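Petridis fridge thermometer, 13 weeks in

Bought two of these in March, one for the fridge and one for the chest freezer in the garage. Fridge one is great. Reads fast, magnet holds, alarm is loud enough to hear from upstairs. Battery still at full bars.

Freezer one, meh. Drops the signal whenever the garage door is shut — moved it twice, no diffrence.
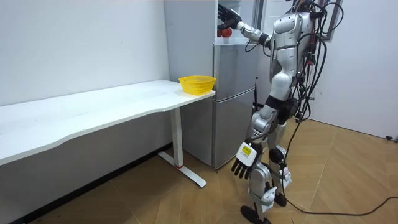 Top shelf runs warmer than the bottom in ours, so I keep the sensor up there and set the alert a bit high. Otherwise it beeps every time somebody gets milk out. Manual is useless on this, teh app is OK.

Would buy the single again. Skip the twin pack.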